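Urnton Floor Talk > Pick, Pack & Ship > General

Topic: Arms on the returns bench, what happens to us?

tapegun_tess
Started this because the break room version keeps getting interrupted. I work returns at a fulfillment place in Urnton, mostly vitamins and over-the-counter stuff. We got the Triteck arms in December, and as of Monday they're handling bottles for real on first shift. I used to stand at that bench and sort with my hands for eight hours. Now I sit on a stool and clear faults. My wrists love it! My brain is mush by 2 p.m. and I can't decide if I got promoted or parked. Anybody else going through this?

dockdoor6
Parked. Sorry, but I was at Caldeira when they did the same thing in receiving. First you "supervise," then one person supervises two benches, then you're back on the dock unloading trailers. Get the job title in writing while they still need you to show them which bottle is which.

mellow_yellow_vest
I'd push back on that a little. We've had arms for a year and I went from sorter to cell lead with a raise. It wasn't huge but it was real. The folks who did well were the ones who learned the fault screen early and kept asking questions until the techs got sick of us lol.

tapegun_tess
See, I want to believe you, but they've said zero about pay. What I do all day is set out bottles and watch the arms go after them. Same melatonin label twice on one table, and then one of those little orange prescription bottles lying on its side, which I would've scooped up without looking.

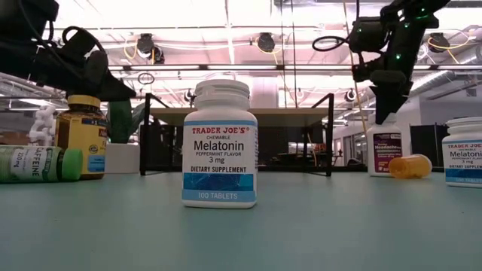
My usual routine, for anyone about to start:

1. Put the bottles out, some standing and some lying down. Ours come out of the returns tote every which way so we don't line them up pretty.

2. Hands behind the yellow line, then hit resume. Wait for the tone. I mean it, wait.

3. If it faults, pick the reason from the list before you touch anything. "Other" gets you a visit from the supervisor.

4. Log your count at lunch. Mine was 290 on Friday's sheet and they still asked why the faults were up.

dockdoor6
290 for a whole morning? I did more than that by hand with a bad shoulder.

tapegun_tess
I did too! But I also went home with ice packs. My target by hand was 100 an hour and I hit it, and I paid for it every night.

nightshift_noodle
What bugs me is the quiet. There were 6 of us on returns and we'd yell across the benches all shift. Now it's two people with a bench each and I catch myself talking to the tote cart. Management at our place (Sindenari, don't tell on me) put up a chart that says faults are down to 79 a week, and sure, great, but I miss my people.

mellow_yellow_vest
Ok that part I can't argue with. We asked to have the stools moved so two cells face each other and it helped more than I expected. Tess, ask about the pay grade before your next review. Bring your fault logs. They can't say it's unskilled if they keep sending new hires to you for training.

dockdoor6
They can say whatever they want. But yeah, bring the logs.

tapegun_tess
Printing them tonight. Noodle, I'm stealing the stool idea, our benches are back to back right now and all I get to look at is the wall. Will post what they tell me about the grade.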